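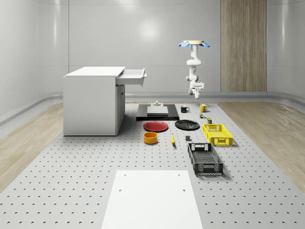
Last changed: 2019-04-07

4. Setting up a league season in Sernero Match Desk

Welcome back! If you've worked through section 3, your clubs are already typed in and you're ready for the fun part, which is turning them into a proper soccer season with fixtures and a table.

1. Open the Season menu and choose New League. Give it a name you'll still recognize next November, when the old ones start piling up in the list.

2. Tick the clubs taking part. A single division can hold up to 16 clubs, and if you have more than that you'll want to split them into 2 divisions before going any further.

3. Choose how ties on points are settled. Goal difference is already selected, but plenty of leagues (the Murura youth league among them) prefer head-to-head results, so do check your own rule book first.

4. Press Draw Fixtures and give it a moment to think. Home and away games are shared out for you, and you can drag any match to another date afterward.

Note: Own goals go under the player who scored them, with the OG box ticked. The program credits the other side for you.

Caution: Pressing Draw Fixtures a second time wipes every score you've entered. Please save a copy first!

Squad lists stop at 200 players per club. Questions about this section can go to Usa Ruangrit at the Petchrat help desk.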